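Tabletop shoe racks: frequently asked questions

Last revised Thu 24 September

These questions concern small freestanding shoe racks of the kind with a tray on top, a shelf beneath and two or more legs between. They cover placing shoes on the rack, care of the parts, and returns. For wall-hung racks and benches with storage, see the separate pages.

General

What is a tray-top rack?

A rack in which the top surface has a raised lip, so that it can hold small items as well as act as a cover for the shelf. The shelf is also the base. There is no second shelf on any current model. The tray is not designed to carry shoes, although a light pair will do no harm for a short time.

Which models does this page apply to?

The Umach and the Boller, in all finishes. The Boller has straight legs and a plain tray. The Umach has twisted legs and a shaped tray. Where an answer applies to one model only, it says so.

How many shoes will a rack hold?

The shelf is specified for 2 pairs of adult shoes in sizes up to a UK 8. Above that size, or with wide soles, allow for one pair on the shelf and test the second before relying on it. Children's shoes take less width and the limit is set by the legs, not the shelf.

Can the rack stand on a table?

Yes. Both models may be used on a table, a chest or the floor. The surface must be level and the whole of the base must rest on it. Do not let the front of the base project over an edge. Sorting and cleaning shoes is easier at table height, and many people keep the rack on a table for that purpose and move it to the hall afterwards. Put paper or a washable cloth down first if the shoes have been worn outdoors.

Placing shoes

Which way should the shoes point?

Toes to the front. The heel is usually the heaviest and widest part of a trainer, and placing it towards the back keeps the weight over the base. It also leaves the toe visible, so that a pair can be identified without being taken out. Heels to the front is acceptable for boots with soft shafts, which otherwise catch on the underside of the tray.

In what order should the shelf be filled?

Place one complete pair before starting the next. Left shoe on the left, right shoe on the right, soles flat. Push the first pair to one side only if a second pair is to follow. If only one pair is kept on the rack, centre it between the legs.
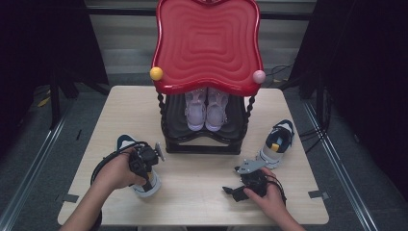
Before a second pair goes in, check the clearance at the sides. A chunky sole takes up more of the shelf than its shoe size suggests. If the second pair will not sit flat beside the first, do not force it. Shoes wedged against the legs will mark the finish and may distort the upper.

Should I use one hand or two?

Two, where there is space to do so. Pick up each shoe separately, at the heel or by the collar, and bring it in low from the front. Lifting a pair together by the laces tends to swing one shoe against a leg. Steady the rack with the free hand if it is standing on a smooth surface.

A shoe will not stand upright. What is wrong?

Usually nothing is wrong with the rack. A light trainer with a rounded sole will roll on to its side if the laces or tongue pull it over. Tuck the laces inside, press the tongue down and set the shoe on its sole again. If it still tips, put a little crumpled paper in the toe.

Can shoes be stacked?

No. Stacking one shoe on another marks the lower one, and the upper one will usually touch the underside of the tray. Cut-out and strappy uppers are especially easy to crush. Shoes that do not fit on the shelf should be kept elsewhere.

Do shoes have to be dry?

Yes. Let wet shoes dry on newspaper before they go on the rack. The shelf is open at the front but has a tray overhead, and air moves slowly over the toes. Moisture left under a sole will leave a ring on a dark shelf within a day or so.

Pale shoes have picked up colour from the shelf. Is this a fault?

It may be. Wipe the shelf with a white cloth dampened in plain water. If colour comes off on the cloth, stop using the rack and contact us. If the cloth stays clean, the mark has come from something else, most often dark fabric or polish from another pair.

The tray

What can be kept on the tray?

Keys, laces, a small brush, a tin of polish with the lid on. The limit is 400 g, spread evenly. Do not place a load on one corner.

Can the tray be used for plants?

It is not recommended. The tray will hold a small spill, but it has not been tested with standing water, and a pot with damp soil is likely to exceed the load limit.

How do I clean a tray with a moulded pattern?

Remove loose dust with a soft dry brush, working from the middle outwards. Follow with a damp cloth and a drop of washing-up liquid. Dry at once. Do not use scouring powder or the rough side of a sponge on a gloss finish. Grit collects in the low parts of a pattern, and rubbing it with a dry cloth will scratch the high parts.

The tray rocks when touched. Can this be corrected?

Check the surface under the base first, then the leg fixings. Turn each fixing by hand until it stops, then a further quarter turn with the key supplied. Tighten left and right alternately. If one side is tightened fully before the other, the tray will sit out of level.

Legs and base

How should twisted legs be dusted? (Umach only)

Use a dry paintbrush or an old toothbrush and follow the direction of the twist. Cloths tend to ride over the grooves and leave the dirt behind. Twice a year is enough indoors. In a porch, check the legs in March, when the winter grit has dried out.

Will the base mark a wooden table?

The base is smooth underneath, but grit trapped below it will scratch. Lift the rack to move it. Do not slide it. Self-adhesive felt pads may be fitted. Use pads of one thickness and put one under each corner, with a further pad at the middle of the front edge if that edge is curved.

Can I lift the rack with shoes on it?

Remove the shoes first. If this is impractical, hold the base at both sides and keep it level. Never lift by the tray. The fixings are designed to carry weight pressing down and may pull out if the full load hangs from them.

Orders, parts and returns

Where are the racks made?

Both models are assembled at our Vundthorpe workshop. Replacement trays and legs are sent from the same address.

Are spare parts available?

Trays, legs, fixings and keys are available for all current finishes. Parts for the Cârstea, which is no longer made, are limited to fixings. Umach legs are handed and are sold as a pair.

How long is the guarantee?

The guarantee is 5 years on legs and base and 2 years on the tray. It does not cover scratches, fading in direct sunlight, or damage from loads above the stated limit. Keep the order number, which is printed on the delivery note.

Can a rack be returned after assembly?

Yes, provided that it is clean and unmarked and that all the parts are included. Take it apart before packing, wrap the tray separately and place the base at the bottom of the box. Racks returned assembled are often damaged in transit, and the cost of any damage is deducted from the refund.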